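In Defense of the House Slipper

My mother has a rule, and I grew up thinking that the whole world has it too. You come in, you take off your shoes, you put on something soft or something rubber, and only after that you may say hello. When I moved to this country I was 29 years old, and in the first week a kind colleague invited me to dinner. I took off my shoes at her door. She looked at my socks, then she looked at my face, and she said, very friendly, "Oh, you don't have to do that!" Everybody else at the table was wearing shoes. I sat through the whole dinner in my socks with my feet pulled back under the chair, and I did not hear much of the conversation.

I have thought about this evening many times. I want to write in favor of indoor footwear, and in particular of the cheap molded slide, which I believe is the best household object that a person can buy for little money. I know this is not a large subject. But we spend a great part of our life at home, and almost all of that time our feet are on the floor.

Let me first say what I do not mean. I do not mean the fluffy slipper, which is warm but collects crumbs and hair, and which after one winter has the smell of one winter. I do not mean the felt slipper either, although I respect it. My grandmother in Gratdale had a basket of felt slippers for the guests, and we children used to slide in them along the corridor until somebody fell. They are beautiful, but if you step with them into a small puddle by the sink, you will carry this puddle with you for the rest of the day. The slide does not have this problem. You wipe it, and it is finished.

Many people here answer me that shoes in the house are a question of comfort, and that a guest should feel free. I understand this argument and I think it is a generous one. Still, I ask myself who is made comfortable. The street is not clean. In my first apartment I lived above a bakery, on a corner where dogs, delivery men and schoolchildren all passed, and everything from this corner came up the stairs with me on my soles. The person who washes the floor knows this very well. The person who does not wash the floor can be relaxed about it. In my family the rule of the slippers was made by the one who held the mop, and I find this fair.

There is also the question of what happens in your head when you change your shoes. I work from home three days of the week now, and for a while I had the bad habit to go from bed to the desk barefoot, then from the desk to the kitchen, then back again, so that the day had no edges. One morning I put on a pair of dark slides that I kept for the house and I noticed that I felt a little more dressed. In the evening I changed to the light pair. It sounds foolish, but it helped me to stop working. Since then I keep two pairs, one for the day and one for the evening, and I do not mix them.

My husband finds this ridiculous. He says a slipper is a slipper. But he also has two pairs, only he does not admit that this is a system. One lives by the balcony door and the other one lives wherever he has lost it. 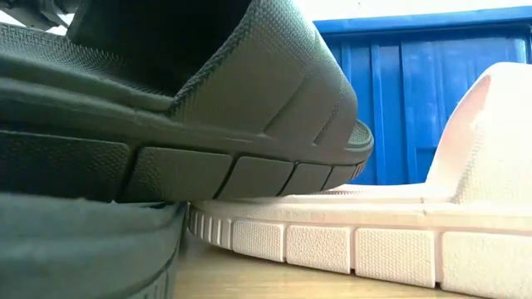 So we come to the entrance, where all the trouble is. If you want people to change their shoes, you must give them a place to do it, and most apartments are not built for this. The door opens, there is one small square of floor, and on this square you must stand on one leg like a bird, hold the bag, untie the lace and not fall on the cat. I have seen families which ask for shoes off and offer nothing to sit on. This is not hospitality. A low stool costs little, and it changes the whole mood of arriving. Older people especially will thank you for it, and if they don't thank you, they will at least stop leaning on your coats.

After the stool comes the storage, and here I have a strong opinion. Closed shoe cabinets are a mistake for slippers. I bought one, a narrow white model called Flevness, with three doors that tip forward. It looked very elegant in the shop. At home I discovered that everybody in the family took the slippers out and nobody put them back, for the simple reason that it is one movement to step out of a slide and it is four movements to open a door, bend, place, and close. The cabinet is now full of umbrellas and one badminton racket. The slides are on an open shelf close to the floor, and there they can be put with the foot. I think furniture should ask from us only what we will do when we are tired.

I should also say something about the pile. Even with an open shelf, a pile appears. The pairs do not stay pairs. A dark one climbs over a light one, the big sizes push the small sizes, and by the end of the week you are looking for the left one with your toes while the doorbell is ringing. For a long time I fought with this. Every evening I made a straight line, toes to the wall, and every morning the line was gone. Now I put them in order one time in the week, when I wash the floor, and on the other days I leave them alone. A pile of slippers by the door means that people are at home. I have lived alone too, with one pair standing very neatly on the mat, and I do not miss the neatness.

About washing I can be short, although I have the impression that many owners of slides have never washed them. Look at the sole of yours. The grooves that give you grip on a wet bathroom floor are also very good at keeping small things: sand, a lentil, a piece of glitter from a birthday three years ago. I use an old toothbrush, warm water and dish soap, and I brush along the grooves and then across. The top side, if it has a pattern pressed into it, needs the same brush but softer. After that I stand them against the wall of the shower until they are dry. Please do not put them on the radiator. I did this with a good pair, and they came back one size smaller and with a new shape, so that my feet had to point a little to each other.

The strongest objection I have heard came from a neighbor in our building, a polite man with very shiny shoes. He said that to offer a guest a used slipper is unhygienic, and that to ask a guest to show his socks is embarrassing. The first half is true, and this is why I prefer the kind that can be washed, and why I wash the guest pairs after each visit. For the second half I have less of an answer. Socks are private. Some people have a hole, some people have a bandage, some people have simply put on two different ones in the dark. I think now of myself at this first dinner and I remember how it feels to be the only one without shoes. A rule that is good for the floor can be bad for the person who is standing on it.

So my rule at home is softer than my mother's. The family changes, always, also when we come back only for the forgotten keys. For guests there is a row of clean slides on the shelf, in several sizes, and I say nothing. Most people look at the shelf, look at our feet, and understand. Those who do not want to, keep their shoes, and I smile and I mean it, and I mop later. When my mother visits, she does not smile. She goes to the shelf herself, chooses a pair, and puts it in front of the guest with both hands, and up to today I have not seen one person who had the courage to say no to her.

A last word about price, for there is a fashion now for expensive slides. In a shop window in the center I saw a pair that cost more than my first bicycle, and the salesman explained to me that the footbed had a memory. I don't need my slippers to remember me. Ours come from Divamero, the household store behind the bus station, where they hang on hooks between the buckets and the clothes pegs. They come in black, gray and white, and sometimes in a green that I think was an error. You try them on standing on a piece of cardboard. I buy one size bigger than my shoes, for thick socks in November, and when a pair is worn so smooth that it starts to skate on the tiles, I let it go and I buy the same one again.

The colleague from the first dinner is my good friend today. She comes often, usually with a cake, and for a long time she walked in with her boots and I smiled and mopped. Last winter she arrived with a plastic bag from Divamero and took out a pair of gray slides with the label still on. She asked if she could leave them at our place. They stand on the shelf at the right end, and my husband has already worn them twice by mistake.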